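3.2 Surface soiling and where toys end up

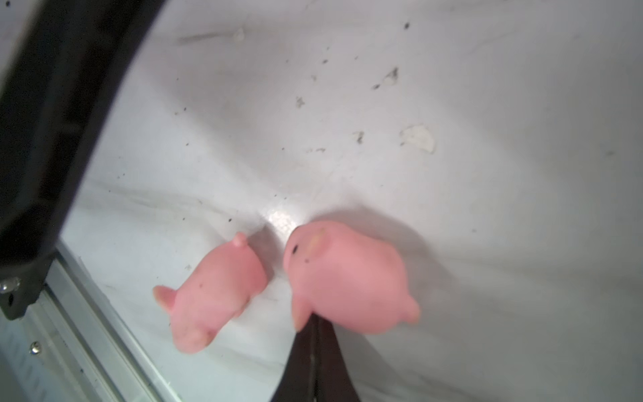 Virág objected to our first coding sheet at exactly this point, writing that a mark on a toy is only dirt if it comes off, and that until somebody has wiped it you can't put it in the soiled column. We took the point. The coding sheet was changed (see 3.3) and the earlier entries redone, which cost us most of October.

Figure 2. Two pink rubber pigs on a scuffed white work surface, the left one on its side. Coded "marks present, unwiped": small dark speck on the body of the left pig, yellowish smudge over the top of the head of the right pig.

The pigs belong to the soft animal group, the largest group in the Gimulby set. The set holds 2849 toys in all. Of these, 2594 went through the full sequence -- sort, look, wipe, look again, put away. The rest were dropped before wiping, mostly for missing labels, some because the material couldn't be agreed on. Dropped toys are left out of everything below unless we say otherwise.

Why rubber animals at all. Earlier work on playroom tidying mostly looks at blocks, books, puzzles. Things with flat sides. They stack, they have an obvious way up, a box of them looks either tidy or untidy and most raters agree. Rubber animals don't behave. Rounded bodies, short legs, ears that stick out. A pig can lie on its side and still look put away to one rater and dropped to the next. Agreement between raters on "tidy" was poor for this group in the pilot and we expected that. What we didn't expect was how poor it was for "clean".

Pale colors are the main trouble. On a soft pink body a tiny dark speck shows up right away, and raters call the whole toy dirty. The same speck on a brown horse gets missed. So the pink animals come out as the dirtiest in the raw counts, and we don't beleive they are. They are just the easiest to read. Any comparison across colors in the raw table should be treated with care, or skipped.

Painted detail is the second trouble. Eyes, nostrils, spots. A dark eye mark is paint, fine, everyone sees that when the toy faces them. Turned partway, or seen from above, the eye may be only a dark patch near a curve, and two pilot raters working fast put such patches down as soiling. We added a line to the sheet: find the face first, then look for marks. Crude but it helped. Raters said it slowed them down in the begining and then stopped being noticeable.

Third, smudges with no clear edge. Tan or yellowish, usually faint. Could be dust, food, old rubber changing color, rub-off from another toy in the same bin. The sheet no longer asks for a cause. It asks for position (head, back, belly, legs), extent (spot, streak, patch) and whether an edge can be traced with a fingertip. Cause is only filled in after wiping, and only as "came off", "came off partly", "stayed". Anything beyond that is guessing and we took it out.

Work surfaces. White throughout, wiped down between batches. White is good for seeing crumbs and bad for nearly everything else. Shine from the lamps makes small bright patches on the surface, and the toys throw gray shadows that raters in the pilot sometimes took for grime underneath. Scuffs are the bigger nuisance. The surfaces had seen use before the study and the scuffs don't wipe off, so a rater checking "surface clean after toy removed" has to know which marks were there already. We drew a map of the old scuffs for each work surface and taped it to the wall. Maps were redrawn when new scuffs turned up. Not elegant.

Spacing. Toys were set down without arranging, as they would be on any table in the middle of a clear-up. We didn't ask for fixed gaps. Toys lying close together hide part of each other's sides, and this matters for the first look, where handling isn't allowed. For the second look the toy gets turned over. We score the two looks separately and never average them. An average of "couldn't see" and "clean" means nothing.

Wiping. Damp cloth, plain water, one pass over the body, one around the ears and legs. The ears and the places where legs meet the belly hold dirt longest, at least on this type of toy, and the one-pass rule leaves some behind. Raters complained. We kept it anyway so the steps stay the same across all groups, including hard plastic, where one pass is plenty. The Undard cloths used in the first batches left lint on soft rubber, which then got coded as new soiling on the second look. Swapped for Poveo cloths after that and the affected batches were wiped and looked at again from scratch. Only the repeat scores are in the table.

Drying was on racks, open air, overnight. No toy went back in a bin damp. Squeeze toys with a hole in the bottom were pressed out first and kept apart, and are reported under 3.5 with the other hollow toys. Whether a toy is hollow was checked by hand at the second look, never guessed from its shape.

Putting away. Animals go back by kind, not by color or size. Two pigs of different sizes share a bin. This was argued over. Sorting by size makes for neater bins but the size classes were a mess, since a toy on its side looks smaller than the same toy sitting upright, and raters placed the same animal in different classes on different mornings. By kind is quicker and the bins stayed right for longer. The cost is that small animals sink to the bottom under big ones and get played with less, going by the sign-out sheets. No fix for that yet. Shallow trays might do it -- we had none that fit the shelves.

A note on wording, as the terms shift between sections. "Mark" is anything seen on the toy that isn't part of its make. "Soiling" is a mark that came off, fully or in part. "Stain" is a mark that stayed. Before wiping there are only marks. Some of the older batch notes still say "dirty" for all three and we have left those as written, with the recoded value next to them. Readers using the batch notes should go by the recoded value.

Results for the soft animals by mark position are in the table in 3.4, first look and second look side by side.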